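Workplace > Checklists > Kitchens and tea rooms

Tea room inspection, Pukell depot
30 October 2021
By Erdal Tekin

Exits: clear. Door closes by itself. Pass.

Extinguisher: tag punched in June. Pass.

Power points: two checked, one loose at the wall. Taped off, electrician booked.

Urn: lid catch worn. Replace before next inspection.

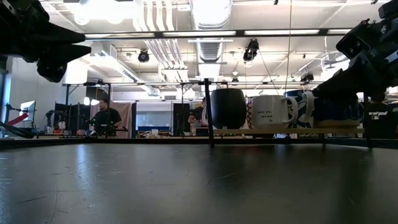
Storage heights are where most tea rooms lose marks. Keep heavy items between knee and shoulder. Mugs are best in a single row on a low shelf, like the five side by side on the narrow wooden one, and not stacked. Ours were stacked two high above the sink. Fail, to be moved.

Floor: mat edge curling near the fridge. Trip hazard. Fail.

First aid kit: eight items short on the list. Reordered, job no. 678.

Comments

Roel Postma: Was the mat glued or just laid? Ours at Akport curled as well.

Erdal Tekin: Just laid.

Erhan Dursun: Check the fridge seal too, please.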